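Earthquake readiness walk-through, Pillai Street Community Hall
Aug 26, 2023
Checked by Ikhsan Santoso

Water heater strapped top and bottom – YES. New straps, nice and snug!
Gas shutoff wrench on its hook – YES. Painted bright red since last time, love it.
Bookcases anchored to studs – PARTLY. 21 done, 7 to go, all in the reading room.
Drinking water – YES. 42 gallons, dates good.
Exit lights on battery – YES. Every one came on and stayed on for the full test.
Ceiling tiles clipped – NO. Kitchen side still hanging free. Please fix before the November drill.
Chimney – crack on the north face, same length as before. Keep people off that patio.
Contact list by the phone – YES, but the Brorkis annex number is old.
Assembly point sign – YES. You can read it from the far curb now, big improvement.

Overall: so much better than spring! The drop-and-cover practice had 281 sign-ups and I'd happily run another one. Rest of the bookcases next, then the tiles.

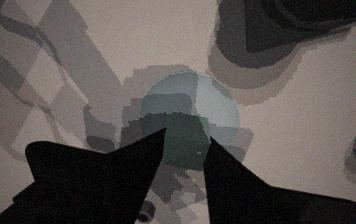

Stistico wrote back that the tile clips are on order, and asked whether the kitchen could stay open until they come in.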